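Home Products News Stores Press Contact

Oscombe Brings Out the Quinlan, a Wooden Desktop Organizer for Small Things That Wander

OSCOMBE, June. Protard is delighted to announce the Quinlan desktop organizer, the newest piece in its Rindeo range for desks, dressers and hall tables. It goes on sale this month in the Protard workshop store in Oscombe and through the shops that already carry the range.

The Quinlan started with a complaint we heard again and again from customers: drawers are great for hiding things, but the stuff you reach for every morning ends up all over the tabletop anyway. So we put both ideas in one box! Open compartments hold the everyday items upright where you can grab them, and the drawers underneath take whatever you would like out of sight (hair ties, spare keys, that one charger).

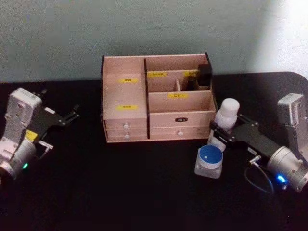
We spent two years on the layout, and most of that time went into the sizes of the compartments. Early versions had slots so narrow that only pens would fit. The finished one has room for taller things at the back and shorter things in front, lipstick included, so the small items don't get lost behind the big ones. Two little drawers sit one above the other on the left, with a wider drawer at the lower right, and each has a round knob that is easy to find without looking.

Labels are a big part of it too. Our testers loved them far more than we expected, and several told us that the rest of the family had started putting things back in the right place. Yellow labels with dark lettering are easy to read from a chair, and they can be swapped whenever you change your mind about what goes where.

The first run is about 700 pieces, all in light wood with dark brown edges. A second run is planned for the fall, and we would love to hear which compartments people end up using most before we start on it.

Stores that would like to stock the Quinlan can reach the Protard press and trade desk in Oscombe on weekdays until 5 p.m. Sample pieces are available to home and lifestyle writers on request.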